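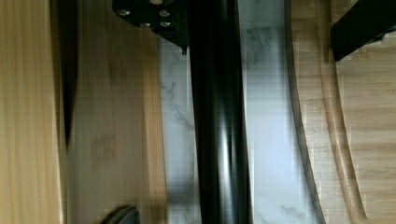
빵은 굽는 날보다 다음 날 아침이 더 맛있다고, 군보르 달그렌은 전화기 너머로 몇 번이나 힘주어 말했다. 갓 나온 호밀빵을 바로 썰겠다는 내 계획을 듣고는 한참 웃더니, 천으로 싸서 하룻밤만 참아 보라고, 그러면 왜 그러는지 혀가 먼저 알 거라고 했다.

결국 참았다. 그리고 그 말이 맞았다! 오븐에서 꺼낸 날에는 시큼한 맛이 앞으로 튀어나와 있었는데, 이튿날 아침 일곱 시에 썬 조각은 같은 빵이 맞나 싶을 만큼 순했다. 속살은 촉촉하게 가라앉고, 껍질에서는 맥아 냄새가 났다. 버터를 두껍게 바르고 소금을 조금 뿌려 선 채로 세 조각을 먹었다(네 번째 조각은 앉아서 먹었다).

북유럽식 호밀빵에 빠진 건 지난 11월, 스테노브라는 작은 마을의 빵집에 들렀을 때부터다. 마을 끝 언덕길을 내려가면 강가에 벽돌 건물이 있고, 문을 열기도 전에 냄새가 먼저 마중을 나온다. 주인 에스킬 셰베리는 새벽 4시에 반죽을 시작한다. 말수가 적은 사람인데 발효종 이야기만 나오면 손이 먼저 움직인다. 뚜껑을 열어 냄새를 맡게 해 주고, 숟가락으로 떠서 늘어지는 모양을 보여 주고, 어제 것과 오늘 것을 나란히 놓아 준다. 사과 식초 같기도 하고 덜 익은 자두 같기도 한 냄새였는데, 나는 그 자리에서 수첩 두 쪽을 채웠다.

호밀은 밀과 성질이 아주 다르다. 글루텐이 힘을 쓰지 못하는 대신 펜토산이라는 성분이 물을 잔뜩 머금어 반죽을 붙들어 준다. 그래서 아무리 치대도 매끈해지지 않고, 주걱에 진흙처럼 달라붙는다. 밀가루 빵만 만들던 사람은 여기서 당황해서 가루를 더 넣기 쉽다. 셰베리는 절대 그러지 말라고 했다. 질척한 채로 틀에 담고, 젖은 숟가락 뒷면으로 윗면을 쓸어 준 다음, 표면에 바늘구멍 같은 기포가 올라올 때까지 기다리면 된다. 부엌이 추우면 기다림이 길어진다. 우리 집에서는 꼬박 9시간이 걸린 적도 있다.

발효종도 생각보다 너그럽다. 통호밀 가루와 미지근한 물을 같은 무게로 섞어 두면 사흘째쯤 기척이 온다. 처음 올라오는 거품에 들떠서 바로 빵을 굽고 싶어지지만, 그때는 아직 맛이 거칠다. 며칠 더 먹이를 주고 냄새가 산뜻해진 뒤에 쓰는 편이 좋다. 셰베리의 빵집에서는 발효종 통마다 이름이 붙어 있는데, 제일 오래된 통이 '모엔'이다. 모엔은 성질이 느긋해서 겨울에는 달래 가며 써야 한단다. 집에 돌아와 내 것에도 이름을 지어 주었다. '분톤'이다. 뜻은 없고 소리가 통통해서 마음에 든다.

씨앗 이야기도 빼놓을 수 없다. 해바라기씨와 아마씨를 전날 밤 뜨거운 물에 불려 두었다가 물째 반죽에 넣는데, 이 과정이 빵의 수명을 정한다고 해도 될 정도다. 마른 씨앗을 그대로 넣으면 반죽의 물을 빼앗아 다음 날 속이 푸석해진다. 내가 쓰는 틀 하나에는 씨앗이 147그램 들어간다. 어중간한 숫자지만 여러 번 고쳐 본 끝에 정착한 양이라 애착이 크다. 볶은 씨앗을 쓰면 고소함이 확 올라오는데, 이건 청어보다 치즈와 먹을 때 어울린다.

굽기는 뜨겁게 시작해 천천히 내린다. 처음 십오 분은 오븐이 낼 수 있는 가장 센 불에 가깝게, 그다음은 온도를 내려 한 시간 남짓. 겉이 까맣다 싶을 만큼 진해져도 겁낼 것 없다. 그 짙은 껍질에서 커피와 흑설탕 사이쯤 되는 맛이 난다. 달그렌은 그 끄트머리만 모아 두었다가 맥주와 우유를 넣고 죽을 끓인다. 나도 해 봤는데, 휘핑한 크림을 한 숟갈 얹으니 디저트로도 훌륭했다!

스테노브에서 돌아오던 날, 셰베리는 장부를 펼쳐 지난해 구운 호밀빵이 2808개였다고 알려 주었다. 둘이서 꾸리는 가게치고 많은 것 아니냐고 물었더니, 겨울에 단골이 늘어서 그렇다며 한 덩이를 종이에 싸 주었다. 기차에서 뜯지 않으려고 가방 맨 밑에 넣었는데도 옆자리 손님이 무슨 냄새냐고 물었다. 우리는 종착역까지 빵 이야기를 했고, 그분은 캐러웨이를 넣는 쪽이었다. 다음 반죽에는 나도 한 숟갈 넣어 볼 생각이다. 분톤은 지금 싱크대 옆에서 부풀고 있다.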